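Pasumach Legal Help Desk
Progress report to the Kauppinen Fund, second half of the grant year

We are very happy to be writing this one. When we sent our last report the help desk was open one afternoon a week in a borrowed room at the Bitthorpe library, and we were still arguing over what the intake form should ask. It now runs on two afternoons and one evening, the form fits on a single sheet of paper, and people have started telling their neighbors about us.

As a reminder, the grant pays for plain-language help for people who have been charged with a low-level offense or who have received a court notice they do not understand. We do not represent anyone in court. We explain what the paper says, what the next date is, what happens if that date is missed, and how to ask for a court-appointed lawyer. For many visitors that is the first time anybody has gone through the document with them line by line.

Visits and referrals

We saw 400 visitors in this period. Missed court dates and the warrants that follow them were the most common reason for coming in, followed by protection order questions and then old fines. The protection order visits take the longest by far. People often arrive believing that if the other person calls them first, it is fine to call back, and we spend a good part of the session explaining that the order binds the person named in it no matter who picks up the phone.

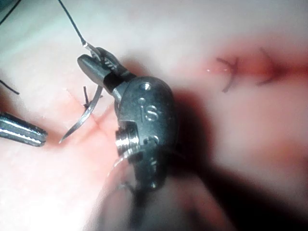 Of the visitors who had an open case, 50 were referred to the public defender's office with their paperwork already sorted and their dates written on the front of the folder. The intake staff there have told us this saves them a good deal of time at the first meeting, and they have asked for more of our folders. We had to reorder sooner than planned, and the extra cost shows up under printing.

The Wednesday evening session was the big change. We added it because so many people told us they could not get off work, and it filled up almost right away. It is now the busiest of the three, and on some evenings the line is out past the returns desk by the time we unlock the door. The library has been very patient with us and has let us put chairs in the hallway.

Guides

The first set of short guides is finished. There are 26 of them, each two pages long, covering things like what an arraignment is, how bail conditions work, how to ask for a new date, and what "failure to appear" means on a record. Every guide was read by a practicing defense lawyer for accuracy and then by a former visitor for sense. The second reading changed the guides far more than the first! One reader crossed out "pursuant to" everywhere it appeared and wrote "under" in the margin, and she was right every time.

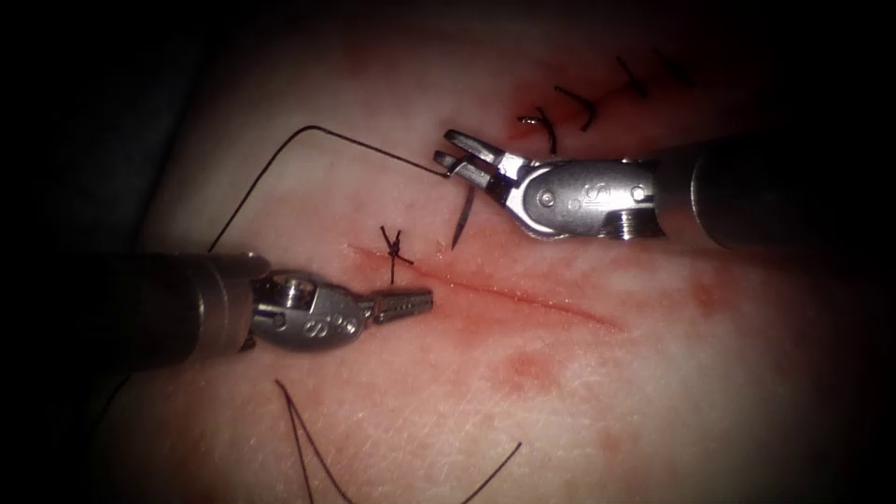 We also dropped the glossary. In testing, people did not flip to the back to look up a word, they just stopped reading. The definitions now sit in the sentence where the word first comes up. It makes a few pages longer – the one on deferred sentences only just fits – but readers got through to the end.

Translation is behind schedule. The Spanish set has been drafted and is waiting for its legal check, and we would like to have it on the shelves by October. We underestimated how hard it would be to find a reviewer with both the language and the criminal law background. We have one now, and the work is moving again.

Mullamon outreach

The Mullamon sessions had a slow start. The first was held in a community hall on the far side of the highway, with no bus after five, and hardly anyone came. We moved to the back room of the laundromat on the main street and turnout has been good ever since. People sit down with us while their clothes are in the dryer, which gives us a natural length for a session. We would like to keep this location for the rest of the grant.

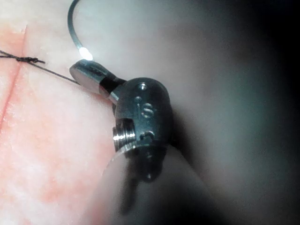
Spending

We are on budget overall. Printing is over for the reason given earlier, and travel is under, mostly because the Mullamon trips now share a car. We would like your approval to move the unspent travel money into translation review. The full breakdown is in the spreadsheet sent with this report.

What comes next

Our main job for the next period is a text reminder service for court dates. Visitors would sign up at the desk and get a message a week before and again the day before. We have a quote from one provider and are waiting on another. The privacy questions need care, as a text that mentions a criminal case can be seen by whoever is holding the phone, so the draft wording gives only a date, a time and the desk's number.

We also plan to train 2 more intake helpers for the evening session. Both have already sat in and are keen to start. If anyone from the Fund would like to visit, an evening is the best time to see the desk in full swing, and we would love to have you.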